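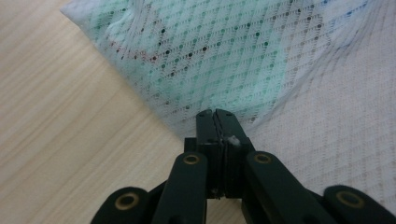
Photo: Kęstutis Kalniņš / Kaltemgate project archive

Home | Projects | Reports | Staff | Search

Coursework > Textiles and Household Studies > Project Reports > Folding Patterned Cloth

Folding Patterned Cloth on a Bare Table: Fold Accuracy and Crease Recovery

Kęstutis Kalniņš, Kaltemgate, November

1. Purpose

The project measured how closely the edges of a table cloth line up after a half fold and a quarter fold, and how much of the crease remains after the cloth is opened and left flat. White cloth with a woven or printed pattern was used. A bare wooden table was chosen as the work surface for all trials.

2. Materials

The cloths were bought as one lot from Premamby under the line name Bhat. Each was washed once before use, dried flat and kept unfolded overnight. No starch or fabric softener was used. Selvage edges were marked on the underside with a single pencil dot so that the same edge faced the worker at the start of every trial.

Other equipment: a steel rule, a protractor, a flat board loaded with 2000 g, and a kitchen timer. The table was wiped before each set and allowed to dry. Lint was removed from the cloth with a dry brush when it could be seen near the fold line. Small bits of fluff returned after handling and were left in place once a trial had begun.

3. Method

The cloth was laid flat and smoothed from the center toward the corners. The near edge was gripped at the midpoint, lifted and carried to the far edge. The gap between the two edges was read at the left corner, the middle and the right corner. The cloth was turned a quarter turn and folded again for the quarter fold. The loaded board was placed on the fold for 30 minutes. After the board was removed the cloth was opened, and the crease angle was read after nine minutes.

Two starting positions were compared. In position A the near edge lay fully on the table. In position B a hand's width of cloth hung over the table edge.

4. Results

Position A gave the smaller gap at the middle of the fold in most trials. The corners were less regular. When the edge was lifted only at its midpoint, both corners trailed and came down short of the far edge, with the right corner usually worse than the left. Position B pulled the cloth toward the worker during the lift and shifted the lower layer. Several B trials had to be restarted for this reason.

Crease recovery did not differ between A and B. The quarter fold kept a sharper crease than the half fold, most clearly where four layers met. Creases parallel to the selvage opened further than creases across it.

The pattern was of some help in lining up edges on the half fold. On the quarter fold the repeat did not match the fold line and was ignored.

5. Sources of error

The table top was smooth and the cloth slid easily. A damp towel under the far edge was tried and dropped, as it wetted the cloth. Room humidity was not recorded. The protractor could be read only to the nearest two degrees. All readings are in notebook 1762, held in the Proltivmont room.

6. Further work

Repeat with the edge held at two points. Repeat on a felt-covered table.

Comments (3)

tw_linens: Did you test hemmed cloths only? A thick hem changes the corner gap quite a bit.

K. Kalniņš: All hemmed, narrow hem on four sides. Unhemmed would fray in the wash.

rowan: Section 3 should say which way the quarter turn goes. I got different corners turning it left.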